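About Treddale Handwork 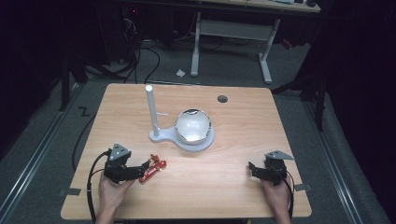 A small wrapped candy bar, a bowl on its stand, and one of us on both grippers.

Hi, and thanks for poking around! I started Treddale Handwork with one table, and I still spend most of my working day standing at one. We show robots how to do ordinary things by doing those things ourselves, over and over, with a gripper in each hand. Somebody else's robot then learns from what we recorded. The work is slower than people expect and a lot more fun than it sounds.

Most of the people who write to us build robots, or are trying to, and they already know what a demonstration is. What they want to find out is who's doing the demonstrating, and whether that person cares. So let me tell you a bit about us.

How we got going

I used to teach pottery in Lorkcombe. (Yes, really.) If you've ever tried to explain to a beginner how hard to press on wet clay, you know that talking gets you nowhere. You put your hands where theirs should go and you let them feel it. When a friend let me try driving a robot arm by remote control, I had the same feeling within five minutes, and I went home and couldn't sleep.

Our first job was folding dish towels for a company called Hägglund. We did it over a remote link, with the arm in their building and me in my spare bedroom in Treddale, and the lag was terrible. I'd finish a fold and then sit there watching the arm catch up. They asked for 2000 folds and I did every one of them myself. By the end I was dreaming about hems. But they came back with another job, and then they told somebody at Dultdale, and by that January we had a lease and a proper carpeted room.

Now there are 11 of us. We've got a former dental assistant, two people who did piano accompaniment, a retired baker, and a guy who tied fishing flies for a living and has the steadiest hands I've ever seen. A couple of us have engineering degrees, and they keep everything running, but it's not what I look for first when I'm hiring.

What we do all day

There are two kinds of work here. In the first kind you hold the grippers directly and do the task right there at the table. In the second you sit at a station and steer an arm that might be across the room or in another state. I love the hand-held kind because it's quick, and you find out right away if a task is going to be a pain. Remote is better when the client needs everything to come from their own arm, with its own reach and its own stiff joints.

Little tabletop jobs are our bread and butter. Pick up a snack, put it in a bowl. Hang a mug on a peg. Pass a spoon from the left side to the right side. They look like nothing! Then you try a candy bar wrapper with two short jaws where your fingers used to be, and it skids, or it crackles and folds over on itself, and you gain some respect for what your thumb has been doing all these years. A shiny bowl is its own headache, by the way — the light bounces around in there and we end up talking about lamps for half the morning.

We work in blocks of 36 demonstrations, and then you put the grippers down and walk away for a while. That number came out of plain trial and error. Past it, people get sloppy, or worse, they get too smooth and do the thing exactly the same way every time. A robot that has only seen one perfect path doesn't know what to do when the bowl is two inches over. So we move stuff. We come in from the other side, we swap hands, and if we fumble a pickup and then save it, we mark it and keep it. Some of our clients ask for more of the fumbles than the clean ones these days.

How we treat the people who do it

Everybody here is on salary. I don't pay by the demonstration and I never will, having done piecework myself. Wrists and shoulders get real breaks, tables get set to a height that suits whoever's standing at them, and anyone can call a task badly designed and send it back to me. It happens maybe twice a month. They're usually right, and I usually grumble first.

We also write notes. Every batch goes out with a page or so in plain English about what felt hard, which grip we ended up liking, and where we kept slipping. One client told me they read the notes before they open any of the files, and I was grinning about that for days.

Working with us

Most projects begin with a small trial, and a full one tends to land near 3000 demonstrations, though we've done much smaller. Send us your object if you can, the real one, the one your robot will have to deal with. If it's food, send extra — the baker gets hungry.

We like visitors too. Come by the Treddale room any afternoon after two o'clock, ring the side bell, and we'll put a pair of grippers in your hands and let you have a go. Wear flat shoes and watch your step around the cables.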